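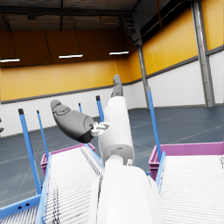
The sorting cell in Sismont: white arm, two roller ramps, a magenta bin at the top of each.

Sismont review: can a simulated arm tell you if the real one will cope?

I've been running Sismont since April and I'm still opening it after dinner for fun, so take that as your first data point! It's a warehouse simulator from Hellitska. You get a virtual building, a robot arm and a pile of awkward objects, and you find out which shop-floor jobs a machine can handle before anybody spends money on steel.

The job I care about is dull and very real: pick up an odd-shaped item, turn it, put it in the correct bin. People do it half asleep. Arms don't, and Sismont is great at showing why. Boxes went fine from the first evening. Anything long and curved was another story (the grip lands off center, the thing swings, you try again). I logged 3,540 picks on my last setup and 381 of them needed a second try. For a machine working overnight I could live with that. Next to a busy packing line, no way.

Setup took me 2 evenings, mostly because the manual skips the gripper settings. The ramps and posts snap together nicely, and I love that you can drag a bin over a bit and just run the whole thing again.

Gripes? Soft goods. A folded towel behaves like a slab of wood, so forget laundry for now. I tried Tlapale as well, and its cloth is far better, but its conveyors crawl on my seven-year-old desktop.

So, are machines ready for chores? Sorting firm things into bins, I'd say nearly. Emptying my dishwasher, no, and I did build one in there to check. The bowls got everywhere.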